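The Paper Bag Deserves a Place in the Storage Standard

The storage guide used at Bastness lists four approved types of small-goods container: the rigid bin, the wire basket, the fabric cube and the lidded tote. The open paper bag is not on the list. It is treated as packaging, something to be emptied and flattened on arrival. I think this is a mistake, and the next revision of the guide should correct it.

My argument is limited to mixed, light household goods of the kind that have no fixed shelf. Tools, liquids and anything with an edge belong elsewhere. What remains is a large class of objects that share almost no dimensions: sponges, balls, soft toys, bath items, small boxes. Rigid bins are specified by their inner length and width. Goods of this class have no useful length and width, and the bin gets chosen by guesswork. 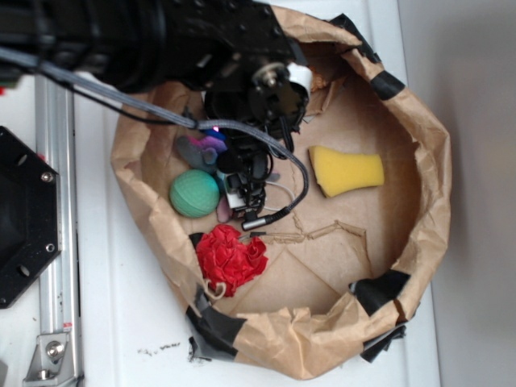

Rim treatment matters more than paper weight. A bag with its full height left standing hides its contents and folds inward when a hand goes past the edge. Rolled down, the same bag becomes a shallow bowl with a thick wall. With the upper edges rolled and crumpled outward and strips of black tape wrapped over the rim at intervals, a yellow sponge, a teal-green ball, a plush toy in gray and purple and a crumpled red thing like a bath pouf all lie within view from above. The string loop hanging over the side does no harm either, and it gives a user something to pull. The Harms wire basket, which the guide recommends for bath goods, catches loops of this kind in its mesh, and I have cut two of them free myself.

The usual objection is strength. In our own trial at Traresus we loaded 200 bags with 500 grams of mixed goods each and left them on open shelving until July. The failures we recorded were at the bottom seam and the rim. The side walls held. A torn seam in a bag that stays on a table is of little consequence, and a torn rim can be taped. Neither repair calls for a part number. When the corner of a Loter bin cracks, the bin is discarded.

A second objection is appearance. Kraft paper wrinkles, the wrinkles stay, and a shelf of such bags looks unfinished. I accept the observation and give it little weight. The rigid-bin preference in our guide descends from a counter manual of 1928, written for shops where the customer looked at the shelf all day. A back room or a worktable has no such customer.

The third objection is color, and it is the one I take most seriously. Kraft paper is a tan background, and tan goods can be lost in it. Strong colors cannot. A user reaching into a bag works from short glances, often with the head or the hand moving, and under those conditions shape goes first and color lasts longest.

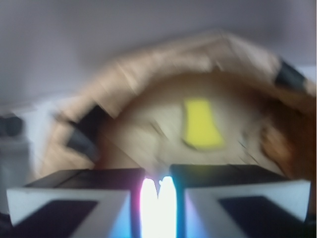

A yellow patch against blurred tan.

For this reason I would add one rule to any approval: beige, brown and cream items go in a lined bag or in another container. The rule is easy to check and costs a sheet of white paper.

Cost I mention last, as it should not decide the matter. Entry 602 in the current guide, the small fabric cube, is bought in quantity and replaced when its seams fray. Paper bags already come into the building with deliveries. Reusing them requires a roll of tape and a place to keep them flat.

The wording I propose is short. Open paper bag, round when opened, rim rolled outward at least twice, tape over the rim in three or more places, light dry goods only, not to be lifted by the rim. Inspect the bottom seam whenever the bag is emptied. The guide has longer entries for containers that do less, and the drafting group can fit this one on the existing page, below the lidded tote.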